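Bedspread over the duvet or folded away at night? (and other small bedroom arguments)

selam_n
Posted in Bedrooms & Bedding, 9:40 pm

Okay so my sister and I had a whole debate in May and I'm still not over it. We've got a heavy quilted bedspread, brand is Norken, cost me 200 bucks, and it lives on the bed all day. At night I fold it in thirds and put it on the bench. My sister says that's insane and a bedspread is supposed to be slept under. What do you all do? Also, pattern or plain? Mine's plain and I'm getting bored with it!

Replies (6)

quiltedkev
Slept under, always. I paid for it, I'm using it. Mine goes in the wash every 2 weeks and it's fine.

J_Gautier
Kev, every two weeks is how you kill a quilted one. I had a Lemaire that went lumpy in one corner after a winter of that. Fold it off at night, wash it when the season changes. And selam, go patterned. Plain cream shows every coffee drip, and if you have a dog, forget it.

quiltedkev
The Lemaire went lumpy because you dried it on high, Jérémie, you told us so in the other thread. Post 454 or whatever it was.

J_Gautier
Medium! It was medium.

marblehen
Can I jump in on the pattern question, because I'm on team "pattern on the bed, calm everywhere else" and I've never managed the second half of it. My mom gave us the one we have now and I wasn't sure at first, but I love it, it makes the room feel like New Year all the time. We do sleep with it off, sort of. It gets shoved to the bottom and I find it on the floor at 6 am. 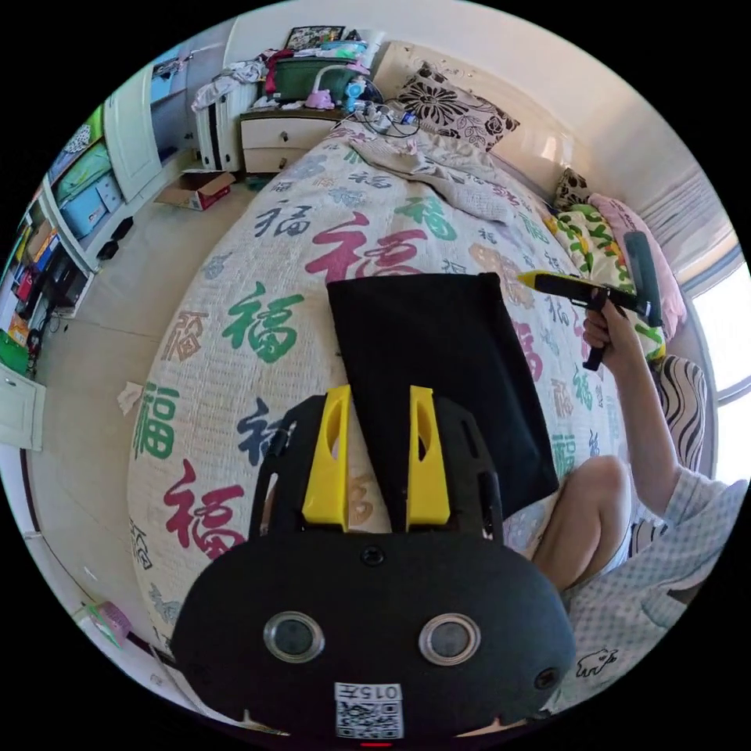

My rule with a patterned bedspread is that the headboard has to stay quiet, and everything else I let slide. Ours is cream and upholstered, same family as the background of the spread, so the 福 characters in red and green and navy get to do all the shouting. The pillows are another story (black flowers on beige, then a pink one, plus a green and yellow quilt over by the wall) and my husband thinks it's too much. The nightstand is too much, I'll give him that. Those cables and chargers have been in a knot forever and there's a pile of clothes heaped in the storage box behind them. Has anybody tried the Sutska drawer organizers for chargers? The nightstand has two drawers and I'd love for the tangle to go in one of them.

selam_n
Oh I love that bedspread!! Okay, that's pushing me toward pattern. Do the characters fade in the wash?

marblehen
Not so far, but I do cold water, inside out, and I hang it over the shower rail.

quiltedkev
Skip the Sutska ones for cords, the slots are too narrow for the bricks. Shoebox in the drawer, done. And I'd lose the pink pillow, sorry.

marblehen
The pink pillow stays, Kev.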